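Cleaning Hacks I Tested So You Can Skip Them (and a Few I Kept)

Posted 10/19/24 by Sabina Gamage

My inbox is full of cleaning tips. So is my sister's, and she forwards me hers. Most of them promise that one cheap thing from the pantry will replace everything under the sink, and most of them were clearly written by a person who has never scrubbed a roasting pan. I've been trying them out on my own kitchen since May. These are my notes, grumbling included.

Vinegar and baking soda, together

The fizz looks like work being done. It's mostly gas. An acid and a base cancel each other out, and what you have left in the sink is slightly salty water. The bubbles may shake a little gunk loose from the top of a drain, but they won't touch a real clog farther down.

Use them separately. Baking soda on a damp sponge is a decent mild scrub for a stained mug or a stainless sink. Vinegar on its own takes the white crust off a kettle. I fill mine halfway with equal parts vinegar and water, bring it to a boil, let it sit until cool, and rinse it twice. Three times if you're fussy about tea.

Marilou Pascual wrote in to say her mother cleared a bathtub drain with the volcano method for years. I believe her. I also asked what came after the volcano, and it was a full kettle of hot water and a plunger. My money's on the plunger.

Lemon halves for the cutting board

Fine for smell. I rub one over the board with coarse salt after chopping onions, and it helps. It does not sanitize anything, whatever the tip says. After raw chicken, wash the board with hot water and dish soap, then stand it on its edge so both faces dry. If the board has deep knife grooves that stay dark after washing, sand it or replace it.

Aluminum foil balls in the dishwasher

The claim is shinier silverware. I ran the same forks with and without the foil for weeks and could not tell them apart, and neither could Jerome Abella, who came for dinner and was made to look at forks. What did make a difference was cleaning the dishwasher filter. Mine twists out from the floor of the machine. It was disgusting. Rinse it under the tap, go over the mesh with an old toothbrush, and put it back before you forget which way it locks.

Dryer sheets on baked-on pans

You've seen this one: lay a dryer sheet in a crusty pan, fill with warm water, leave overnight. The crust did soften. Then I did the same with plain water and a squirt of dish soap and the crust softened just as well, without leaving perfume on something I cook in. Skip it.

For burned sugar, simmer water in the pan for ten minutes and scrape with a wooden spoon. Repeat if you have to. Burned milk is slower, and I'd give that one the overnight soak.

Bread to pick up broken glass

Please don't. A slice of soft bread grabs some slivers and crumbles all over the rest. Sweep first, then wipe the floor with a damp paper towel folded thick, throw the towel away, and vacuum the edges if your vacuum can take it. Shoes on the whole time.

Newspaper on windows

Half true. Old newsprint did a nice job, or so my aunt insists. The paper I get now leaves gray smears on white window frames. A clean microfiber cloth beats it – washed without fabric softener, or it'll just push the water around. Do windows when the sun is off them.

Making your own all-purpose spray

This one I kept, with reservations. A few drops of dish soap in a bottle of water handles most of what lands on a counter. That's the whole recipe. The versions with essential oils, rubbing alcohol and vinegar all in together cost more and clean no better, and vinegar is bad news for marble and other limestone. Never put bleach in a bottle that has held anything else, and never mix bleach with vinegar or ammonia. I don't care how many likes the video has.

Label the bottle and put the date on it. Homemade spray has no preservative, so I make small batches and dump what's left after a couple of weeks.

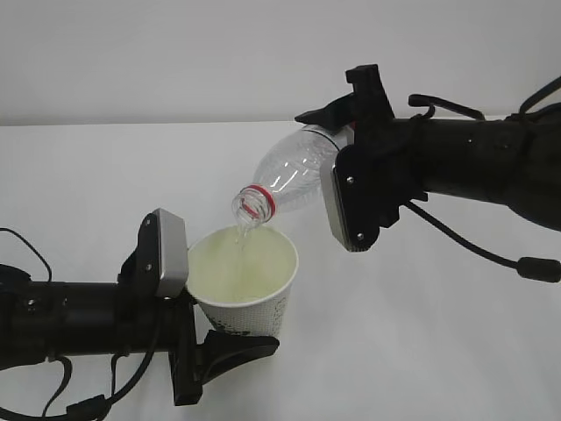 Rice in the narrow vase

Dexter Estrella swears by this for vases and thermoses you can't get a hand into: a spoonful of uncooked rice, warm water, a drop of soap, swirl hard, rinse. I went in ready to sneer. It works pretty well on the cloudy film at the bottom, less well on the ring higher up, where the rice never really reaches. A bottle brush does both. If you already own the brush, save the rice for dinner. And don't let the used rice go down the drain, where it swells.

Coffee grounds in the fridge

They make the fridge smell of coffee. Whatever went bad is still in there, probably behind the mustard. An open box of baking soda is the other standard advice, and I've never noticed it do much either. Take everything out, wipe the shelves with soapy water, and check the drip tray if yours can be reached. I found half a lime.

Next up is laundry. Reynaldo Ignacio has sent me a tip involving tennis balls and a down jacket, and I have my doubts, but the jacket needs washing anyway.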